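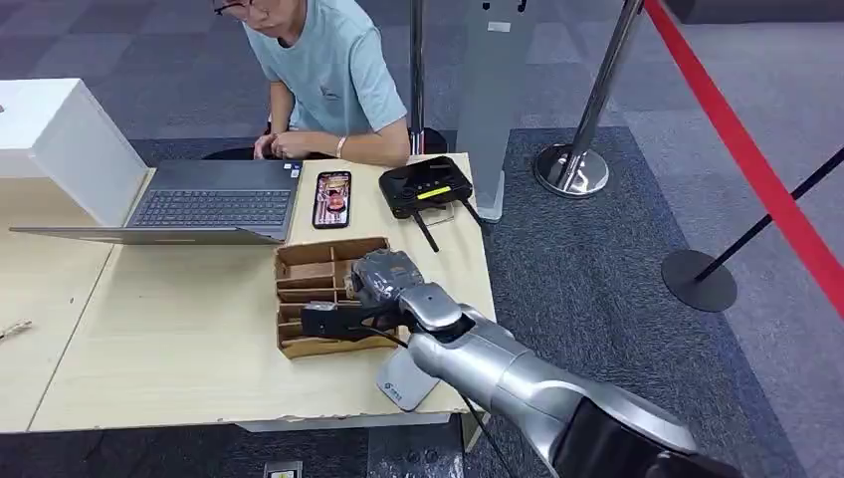 La mesa clara, con el portátil abierto y el organizador de cartón en primer término.

Hola otra vez. Os debía noticias de las tarjetas de hotel desde la última carta, y como Yara Najjar me ha escrito dos veces para preguntar, allá voy. Para los recién llegados: en agosto heredé la colección de mi tío, que viajó media vida vendiendo cerraduras y no devolvía una llave ni aunque se la pidieran en recepción. Venía todo en bolsas. Llegué a contar 201 tarjetas, luego Khalil Hamdan las volvió a contar y le salieron 200, y ahí lo dejamos, que ya nos conocemos.

El primer invento fue el cartón. Los compartimentos pequeños van muy bien para separar por ciudades, pero si metes más de la cuenta los tabiques se vencen y acabas con Oporto mezclado con Shboul (perdón, Jad, sé que las tuyas estaban en orden alfabético).

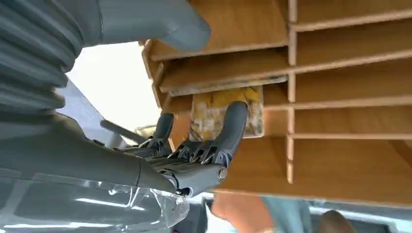 Por eso me he pasado a los casilleros de madera, y qué diferencia. Una ranura por hotel, la tarjeta de pie, y de un vistazo sabes qué falta. Las de colores chillones las pongo arriba, para encontrarlas sin gafas. Las blancas sin nada impreso, que son un horror de identificar, van todas juntas abajo con un papelito de Flolodico, de esos que se despegan sin dejar pringue.

Me queda la parte aburrida, la lista. Llevo 80 apuntadas: hotel, ciudad, año si lo sé, estado de las esquinas. Adebayo Briggs insiste en que añada una columna para el tipo de banda y yo le digo que sí a todo y luego no la añado.
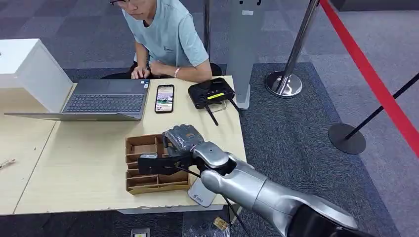
También he aprendido a no apilarlas recién limpiadas, porque se pegan unas a otras y al separarlas salta la tinta. Perdí así una preciosa de Plorkia, con un faro, y todavía me duele. Paño seco, un ratito al aire y al casillero. ¡Y nada de alcohol!

Ahora mismo mi debilidad son las que llevan foto. Las de logotipo y ya está me dejan bastante fría, pero dame un paisaje y la guardo aunque esté rayada.

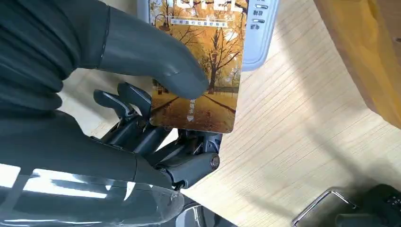
Una de las de foto, con su paseo de árboles en otoño y la flechita blanca abajo.

Si tenéis repetidas, sobre todo de los años en que Stastska las hacía con ilustraciones, cambio encantada. Escribidme antes con una foto de las dos caras y ya vemos cómo hacemos con el envío. A Jabari Shemweta: la tuya del balneario sigue apartada, pásame la dirección.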